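Butter, Flour and a Hotter Oven
May 3, 2025

The revival of the plain fruit galette owes much to a change in how regional bakeries handle their dough. At Granström, which supplies 127 cafes, the pastry is rested overnight and rolled only once, a practice the company adopted last November after a season of tough, shrunken crusts.

The method is modest. Cold butter is cut into the flour until the largest pieces are the size of a bean, and water is added by the spoonful. The bakery's standard batch calls for 400 grams of flour and 7 tablespoons of ice water — less than many printed recipes recommend. 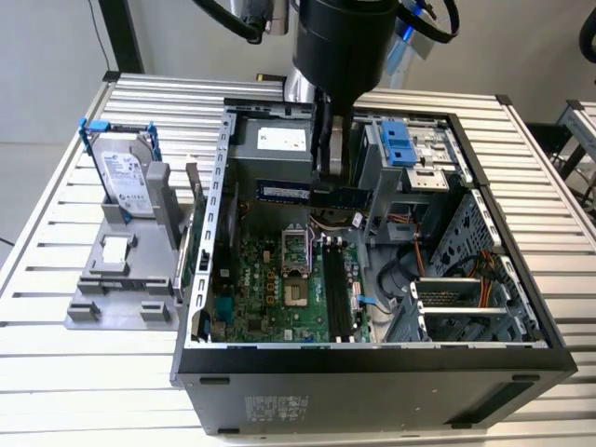 Oven temperature remains a matter of debate. Prudden, a family bakery with a long list of seasonal tarts, bakes its galettes at 385 degrees and accepts a paler edge in exchange for softer fruit. Rollis prefers a hotter oven and a shorter bake, and brushes the rim with cream beforehand.

Both bakeries agree on the fruit itself. Firm apples are sliced thin and left unpeeled, and sugar is added at the last moment so that the juices stay out of the dough. Plums and apricots require a spoonful of ground almonds underneath.

Home bakers may follow either approach. The finished galette should cool on a rack for an hour before it is cut, and it keeps until the following day under a clean cloth.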